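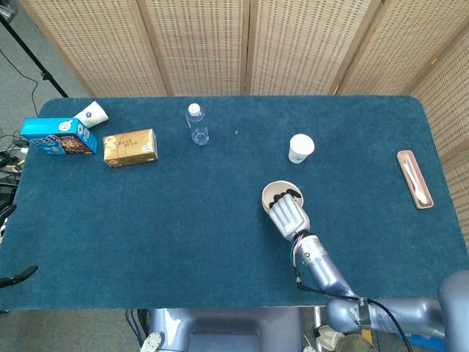
요즘 저는 저녁마다 차를 한 잔씩 우려 마시는 재미에 푹 빠져 있어요. 커피를 하루에 몇 잔씩 마시던 사람이 어쩌다 이렇게 됐나 싶은데, 시작은 지난 5월에 동네 찻집 Zonau에 우연히 들어간 날이었답니다. 비를 피하려고 들어갔다가 두 시간을 앉아 있었지 뭐예요. 차라는 게 맛도 맛이지만 담긴 모양새에 마음이 먼저 가는 법이라, 금색으로 반짝이는 상자에 작은 한자 같은 글씨가 찍혀 있으면 저는 일단 걸음을 멈추고 봅니다. 옆에 새파란 바탕에 만화 그림이 알록달록한 상자가 나란히 있어도 눈은 자꾸 금색 쪽으로 가더라고요. 작고 파란 꽃무늬가 들어간 하얀 종이컵도 참 좋아해요. 어릴 때 외할머니 댁 찬장에 꼭 그런 꽃무늬 찻잔이 있었거든요.

찻집 주인 칼리오피 씨는 말수가 적은 분인데, 차 이야기만 나오면 표정이 환해지세요. 처음 간 날 제가 우롱차에 펄펄 끓는 물을 붓고 한참을 내버려 두는 걸 보시더니, 조용히 오셔서 잔을 바꿔 주셨어요. 첫 물은 짧게, 30초만 우려 보라고 하시면서요. 그날 마신 두 번째 잔이 얼마나 향긋하던지 집에 오는 길 내내 입안에 꽃 냄새가 남아 있는 것 같았어요.

그 뒤로 집에서도 이것저것 해 보고 있어요. 찻잎을 너무 많이 넣어서 한약처럼 쓴 차를 만든 적도 있고, 반대로 너무 아껴서 맹물 같은 걸 남편에게 내민 적도 있고요(남편은 그래도 맛있다며 다 마셨어요, 고맙게도!). 보이차는 아직 어렵습니다. 흙냄새가 난다고들 하던데 저한테는 오래된 책장 냄새에 더 가까워요. 싫지는 않은데 밤에 혼자 마시면 괜히 옛날 생각이 많이 나서, 비 오는 날에만 꺼내기로 했어요.

도구는 되도록 안 사려고 버티는 중이에요. 처음엔 다관도 사고 싶고 차판도 사고 싶었는데, 칼리오피 씨가 머그잔 하나와 거름망이면 충분하다고 말려 주셨어요. 그래서 동네 시장에서 3,000원짜리 거름망 하나만 사 왔는데, 이게 의외로 튼튼해서 지금까지 매일 잘 쓰고 있답니다.

날이 쌀쌀해지니 이제는 생강을 얇게 저며서 홍차에 넣어 볼까 해요. 꿀을 넣을지 흑설탕을 넣을지 고민인데, 혹시 즐겨 넣으시는 게 있으면 댓글로 알려 주세요. 대추를 넣는다는 분도 계시던데 그건 얼마나 오래 끓여야 하는지도 궁금해요. 다음 글에는 생강 홍차 만든 이야기를 들고 올게요.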